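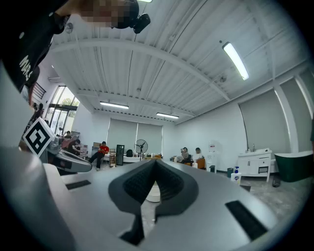

Gripper with V-shaped jaw, square marker on the arm to the left.

grerkard-lines

Mooring line and fender records for small boats at Grerkard marina. README and data card in one, never got round to splitting them.

Last edited 2025-08-14. Maintainer: Sorcha Paterson. Data entry mostly Myrto Zacharopoulos, some by Iason Tsakiris.

What it is

One CSV, one row per boat. 115 boats. For each one: what lines it's tied up with, what fenders it has out, and what shape they were in when somebody walked the dock and looked. Sail and motor, plus a few inflatables on the inner pontoon. No commercial boats.

Started as a spreadsheet in the marina office for chasing owners about worn lines. Cleaned up in July so other people could use it.

Files

lines.csv — the main table
berths.csv — berth id, pontoon, which way it faces, exposed or sheltered
codes.txt — what the short codes mean
old/ — the original spreadsheet exports. Don't use these, column order changes halfway thru

Join lines.csv to berths.csv on berth_id. Not on berth_name, the names got repainted and some repeat.

Columns in lines.csv

boat_id: made up by us, no link to registration
berth_id: see above
hull_type: sail, motor, inflatable, other
loa_m: length overall in meters. Owner's number off the berth form, not measured. Some owners include the swim platform and some don't
bow_line_mm, stern_line_mm, spring_line_mm: diameter in millimeters. Blank means no line fitted. Zero should not appear, tell me if it does
line_material: polyester, nylon, polypropylene, mixed, unknown
chafe_guard: yes / no / partial. Partial is guard on one end only
snubber: yes / no
fender_count: fenders on the pontoon side only
fender_type: cylinder, ball, flat, mixed
condition: a to d, see below
notes: free text, not cleaned much

Condition grades

a — fine
b — some fuzz or sun fading, leave it
c — replace before winter
d — owner called the same day

4 grades and people still argued over b and c. Myrto grades harder than Iason. There's a grader column now so you can account for it, blank on the oldest rows.

How the measuring was done

Diameter with a plastic rope gauge, line slack if possible, taken away from the splice. If the line was stiff with salt we measured it anyway and put "stiff" in notes. Rounded to the nearest size on the gauge, so don't read anything into small differences.

Material by eye and feel. Polyester and nylon are hard to tell apart once they've been out a couple of seasons. If you need that column for anything serious, lump them together.

Fenders got a squeeze by hand. Soft ones are in notes as "soft". No pressure gauge was used.

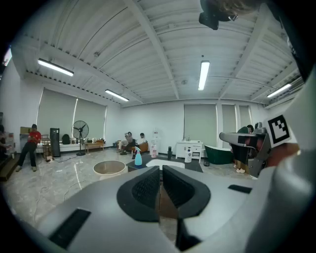 Two hand-held grippers, the right one with a square marker and a hand holding it.

Known problems

- 6 boats moved berth between the first walk and the second. Kept under the new berth. Line lengths may have been set up for the old one.
- 10 rows have spring_line_mm blank because it wasn't written down, not because there was no spring. Flagged with spring_missing = 1. Everywhere else blank really is no spring.
- Mixed lines: when bow and stern were different materials we wrote "mixed" and lost the detail. Sorry. Fixing this means walking the dock again.
- Avton and Ravn fenders share size names but aren't the same size. We only kept type, no brand, so it shouldnt bite you. Comes up in notes though.
- Boats on the hard at the time aren't in here at all. That leans the table toward owners who use their boats a lot.
- loa_m for catamarans is fine but beam would matter more and we don't have it.

What it's good for

Rough idea of what people really tie up with at a sheltered marina. Comparing exposed and sheltered berths. Practice data for a class, it's small and messy in normal ways. Stamatia Andreadis used it for a chandlery stock list and said it was close enough on line diameter, no use for length.

What it's not good for

Picking lines for your own boat. Use the rope maker's table and ask your marina. Lots of the boats in here are under-roped — common doesn't mean right. Also no use for storm planning. Nothing here has loads, wind or cleat strength.

No insurance work please. Condition grades are one person's look on one day.

Privacy

No owner names, boat names or phone numbers. We took those out of notes by hand, read the lot twice. If you spot one we missed, email the office before opening an issue.

Loading it

Comma separated, UTF-8, header on the first row. Decimal point, no decimal commas (old/ has both). Notes are quoted. Some notes have line breaks inside the quotes, so use a real CSV reader and don't split on newlines.

Idex export script is gone from the repo. It only worked on the office PC.

To do

- split mixed lines into bow and stern material
- add beam
- get Stamatia Vrettos to check the berth directions on the outer pontoon, two look backwards
- second grader on at least the c rows
- decide on a licence. Until then ask first, answer is nearly always yes

Changes

July: dropped names, renamed columns, added grader
Since then: spring_missing flag, fixed meters/feet mixup on the inflatables, berths.csv split out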